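Visits > Open days > Prillitz

Print this page | E-mail this to a friend

Posted in March by the Gakiline visits desk

I went over to the Ranjbar open day in Prillitz expecting a quick look, and stayed until lunch! The toy table got me first: purple grapes, a little yellow pot with heart-shaped handles, and a green cookie box standing open behind it all.
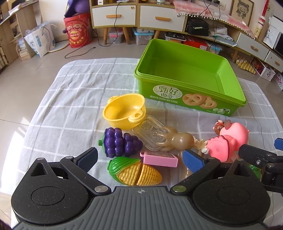

TOYS & TIDYING

Entry was free, the walk from the Bulach bus took me 30 minutes, and I'd do it again. The idea is simple - everything goes back in the box. 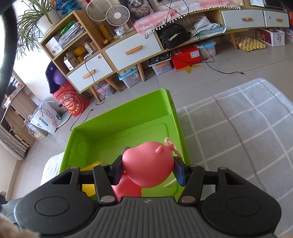
Pink toy over the green bin

I loved the room too, with its pale tiles and the long wooden cabinet with white drawers (I want one).

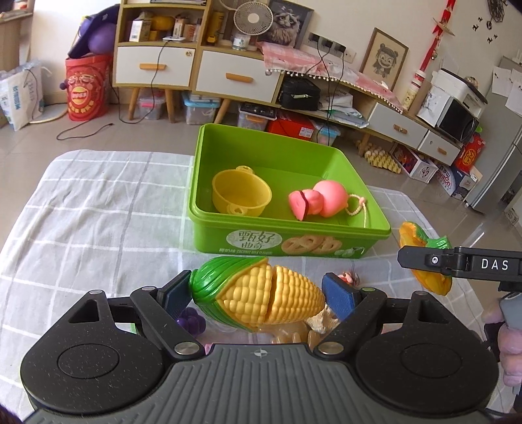 The corn comes in two halves, which pleased me more than it should have. They keep 200 toys in all, I was told, and the pig was my favorite - go early if you want a turn.

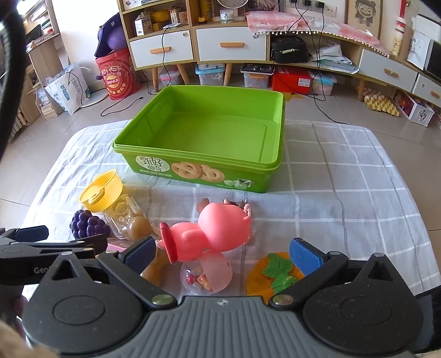 I had tea afterward and caught the 59 home.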